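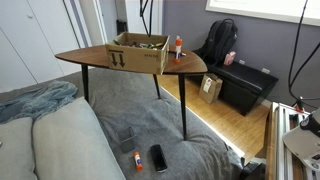
Trellcombe Community Help
Home & Furniture > Repair and Maintenance

Threaded insert pulled out of small table top, how to refit without splitting

Asked by nbhaberkorn
Viewed 1303 times

I have a three-legged side table with a solid wood top, 18 mm thick. Each leg ends in an M8 hanger bolt that threads into a brass insert in the underside of the top. One of the inserts has come out with the leg still attached. The hole is now oversized and the wall is torn on one side, with loose fibers down to the full depth.

Measurements:
Hole diameter at the surface: 12.5 mm, slightly oval
Hole depth: 13 mm
Insert outer diameter over the threads: 12 mm
Distance from hole center to the nearest edge of the top: 31 mm
Leg angle: 12 degrees off vertical, set by a wedge-shaped block screwed to the top

The insert is the knife-thread type with a slot across one end. The other two are still tight. I have tried wood glue in the hole with the insert pushed back in. That held until November and then let go again.

Questions:
1. Is there a filler that will hold an insert at this depth, or does the hole have to be plugged and redrilled?
2. If plugged, does the grain direction of the plug matter?
3. Should I replace the other two at the same time?

I have a hand drill and a doweling jig but no drill press. The table carries a lamp and not much else, so load is low. I would like to keep the top as it is. The upper face has an oil finish and I don't want to go through it.

Nele Haberkorn

3 answers, sorted by votes

Answer 1 (accepted)
Golshifteh Bahrami

Plug and redrill. PVA glue does not bond to brass to any useful degree, so your first repair was relying on friction plus whatever glue went into the torn fibers.

Grain direction matters. A dowel cut from rod has its grain running along its length, so an insert driven into the end of it is in end grain, where threads hold poorly. You want a face-grain plug, cut with a plug cutter from a board of similar density to the top. The grain then runs across the plug and you can line it up with the grain of the top.

Procedure:

Remove the wedge block and mark its position with a pencil outline before you lift it.

Clean out the hole to 16 mm with a Forstner bit, 13 mm deep. Do not go deeper. The center spur on a Forstner projects 2 to 3 mm past the cutting rim and you have 5 mm of wood left below the hole. Tape on the bit as a depth stop is not accurate enough here. Use a collar.

With the old hole already there the spur has nothing to center on. Clamp a piece of scrap with a 16 mm hole over the position and use that as a guide.

Glue in the plug with PVA or epoxy. Leave it 24 hours. Pare it flush with a chisel.

Redrill for the insert. Use the pilot size given by the insert supplier, which depends on the root diameter and on whether the wood is hard or soft. For most M8 knife-thread inserts in hardwood it falls between 10 and 11 mm. Test in scrap first.

Drive the insert with an M8 bolt and two nuts locked together, not with a screwdriver in the slot. The slot is a weak point and the brass will break there. Wax the outer thread. Stop 0.5 mm below the surface.

On the third question, leave the other two alone if they are tight.

One more check. If the leg can rock even slightly against the wedge block, the bolt is taking all of the side load and the new insert will go the same way. The shoulder of the leg has to seat fully on the block. If the bolt bottoms out in the insert before the shoulder seats, shorten the bolt by 2 mm.

Reputation 806

Answer 2
pasichnyk_shop

Epoxy will do it without a plug if the load is as low as you say. Scrape the hole, degrease the insert with acetone, scuff the outside with 80 grit, fill the gap with epoxy thickened with wood flour, and seat the insert. Put a smear of wax on the bolt and leave it threaded in while it cures so the bore stays clear. Take care with the alignment, because you can't correct it later.

I have done it this way on up to 400 chair and table legs. Slow epoxy, the 30 minute kind or longer. The five minute type is softer and I would not use it for this.

Comments on this answer:

G. Bahrami: Agreed for a clean hole. The torn wall and the 31 mm edge distance are why I would plug it. If the epoxy repair fails it usually brings more wood out with it.

pasichnyk_shop: Fair. It is also 20 minutes of work against a weekend.

hultcombe549: Does the wood flour have to match? Mine is walnut.

pasichnyk_shop: No. It's on the underside.

Answer 3
bastell

just use a bigger screw. or get a mounting plate, the angled steel ones, four screws each. you don't need inserts at all then

Comments on this answer:

nbhaberkorn: The plates I found are for a fixed angle and it isn't 12 degrees. The screws would also have to be 15 mm or shorter.

bastell: they make short ones

Follow-up from the asker, April 19, 2026

Plugged as described in the first answer. The plug cutter needed a drill press to start cleanly, so a neighbor cut three plugs for me and I used the best one. Pilot hole was 10.5 mm. The insert went in straight on the second attempt. The first was in scrap and split it, at 10 mm.

The bolt was bottoming out. I took 2 mm off with a hacksaw and filed the end. The leg now seats on the block all the way around.

Marked as solved.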